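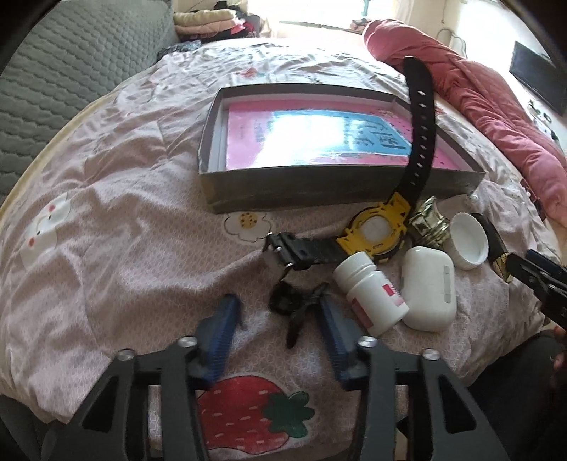 About Killdale

Killdale sets up and services hand-held gripper tools used to record household handling tasks. The shop was started by Liette Gagnon, who had spent her earlier career repairing packaging cells and still writes most of our service sheets. Recording is done in lived-in rooms, with small mixed items such as a watch, a pill bottle or an earbud case on a bedspread, and the tools are adjusted for that kind of work.

Setup

Each tool arrives at the bench with its jaws removed. We fit the jaws, seat the ribbed fingertip pads and tighten the joint screws in two passes. The jaws are then opened and closed 20 times by hand. Any side play at the tips is corrected before the camera is mounted. The camera is aligned last, with both pads in view at full opening. Tools used as a pair are set up together and share a sheet.

Service

Pads are inspected every 3000 closures. A pad with flattened ribs is replaced along with its partner on the opposite jaw. Joint screws are checked at the same interval. Lint from bedding and clothing collects behind the pads and is removed with a dry brush. Solvent is not used, as it lifts the pad adhesive.

Repair

Common faults are a loose joint, a pad that has crept out of line, and a camera mount knocked in transport. Returned tools are logged under their serial number and go through the full setup again before shipping. The Jadomura bench handles jaws and pads. Camera work is done at Smadi.

Service sheet 47 is current as of 10/05/2023 and replaces the June issue.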